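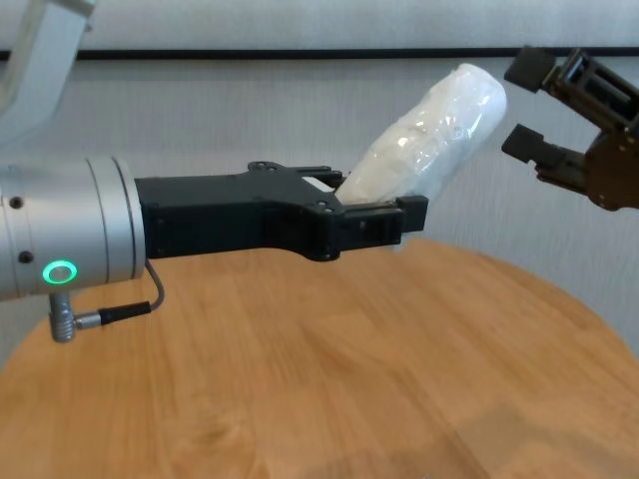

Left wrist light green, roll in the jaws, right gripper open and waiting.

Monday checks, two-arm table cell (we call it Domo)

I've kept the tick sheet in the same order as the laminated one by the door, and added my comments under each line for whoever has the cell after me. Sorry for the length, I had a cup of tea and got going. Anything marked OK I looked at myself this morning with the arms stopped, unless I say otherwise.

1. Stop button and key switch
OK. Pressed it in and twisted it out, both arms dropped out and came back when I reset. The key is on the Wimetti lanyard again and not in the drawer, so please leave it there!

2. Status light, left wrist
OK. Nice solid green, and easy to see from the stool. If you get anything other than green at idle, don't go poking about, restart once from the panel and write down what colour it was. Last month somebody wrote "funny colour" and I'm still none the wiser.

3. Thin black cable under the left wrist
OK, but this is the one I'd like everybody to look at properly. It comes off the threaded silver connector, goes off to the right and loops back up into the underside of the wrist. I turned the wrist slowly by hand through its whole travel and watched the loop the whole way round (no snagging, no tight spot). What you're after is a loop that still looks like a loop. If it's pulled flat, stop there. We've changed this cable before and it's a fiddly afternoon, and the replacement came from Curnex in the wrong length the first time.

4. Threaded connector
Finger tight plus a touch. Mine took a tiny bit of a turn, so I'm calling it OK with a note. Please don't use pliers on it. There are plier marks on the old one in the spares box if you want to see how that ends.

5. Wrist screws
OK. Two little dark ones near the status light, one above the other. I put a driver on both and neither moved.

6. Left gripper, body and bolts
OK after tightening. One of the bolts along the lower edge had backed out slightly, so I nipped it up and put a dab of the blue stuff on. I went over the rest with the short hex key while I was there. Go gently, the black plastic round the holes won't thank you for being heavy-handed.

7. Left gripper, jaws
OK. Closed it on the test roll (the fluffy white one in the clear wrap) and held it at a slant over the table for 10 minutes. It hadn't slid when I came back. I do like using the wrapped roll for this, the film is slippery and crinkly so a lazy grip shows up straight away, where the foam block will let you get away with murder.

8. Right gripper, finger pads
Needs doing. Both pads are on and both are square to the fingers, but the lower one has a soft corner I could lift with a fingernail. It'll see out the week. New pads are in the tub marked Yalçınkaya, 18 left by my reckoning, and the old glue wants cleaning off completely before the new one goes on. I'll do it myself if the cell is free on my next shift.

9. Right gripper, opening
OK. Opens wide and stops clean, same gap three times running. A bit of fluff had got into the open framework behind the fingers so I blew it out. Worth a look every week if we're going to carry on handling soft rolls.

10. Handover position
OK. Brought the left arm in with the roll tipped up towards the right and stopped with the right gripper just off the top end, fingers open. That's where I like to pause and look before letting it close. If the top of the roll isn't lined up with the middle of the gap, it's nearly always because the roll was picked up too low, so check that before you start changing any saved points. I lost a morning to this in September and the points had been fine all along.

11. Table
OK. Wiped down, gave it a shove from each side, no rocking. It's round, so there's no corner to line up against, and I know the pencil mark has nearly worn off. I'll redo it. If the table has been moved for cleaning, run step 10 slowly before anything else.

12. Area behind the arms
OK. Nothing leaning on the wall, nothing hung off the black strip. Coats go on the hooks please, we've had a sleeve in the working area before and I didn't enjoy it.

Still open
Pad on the right gripper, lower finger (item 8).
Pencil mark for the table.
Order one spare wrist cable, and check the length before signing for it.

Cell left switched off at the panel, key in place, test roll back on the shelf. I started at 9 and was done well before the first run, so it really isn't a long job once you've got the hex keys out.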